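Packing Table Diary: the takeout bag and the white box

I've been wanting to put this page together since December, when I finally gave packing its own table. I sell small secondhand electronics (chargers, battery packs, the odd radio) and for ages I wrapped everything on the kitchen counter between breakfast and lunch. Never again! 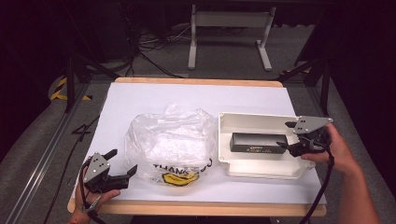

I go through a lot of paper, by the way. I cover the whole tabletop with one big white sheet and change it when it gets grubby, and I can't tell you how much easier it is to spot a tiny screw or a bit of torn label on white. My old green tablecloth swallowed everything.

A few notes on the bits and pieces, and then I'll stop talking.

The bag
Clear plastic, with THANK YOU in black letters and a yellow smiley face underneath. I have a weakness for these. Crumpled up they look like nothing at all, but smooth one out and it's a perfectly good outer layer for something small, and people do write back to say the smiley cheered them up.

The white box
Open top, shallow, thick rim, and nice raised walls so things don't wander off. I like a box I can see straight into. I've tried deeper ones and I end up fishing around in the bottom with two fingers, which gets old fast when you have a pile of orders waiting.

The black thing in the box
Small, rectangular, a little white label on the front. I lay pieces like this lengthwise with the label up so I can check the printing against the order slip one last time. (Yes, I once mailed the wrong one to Jeltberg. The postage back cost more than the item did.)

The tabletop
Pale wood edging, just a thin line of it showing around the paper. I priced a proper packing bench from Bristico at 215 dollars and decided I could live without the drawers.

The floor
Gray carpet, kind to dropped gadgets and very unkind to anyone looking for a dropped washer. The cables back there are on my list, right after new tape and before sorting the shelf of padded mailers. I bought 60 of those and they're already going quickly.

Order 137 went out the same afternoon I wrote most of this, and I'm saving the next batch of pictures for when the shelf is fit to be seen. If you have a good trick for getting plastic bags to lie flat, please send it over!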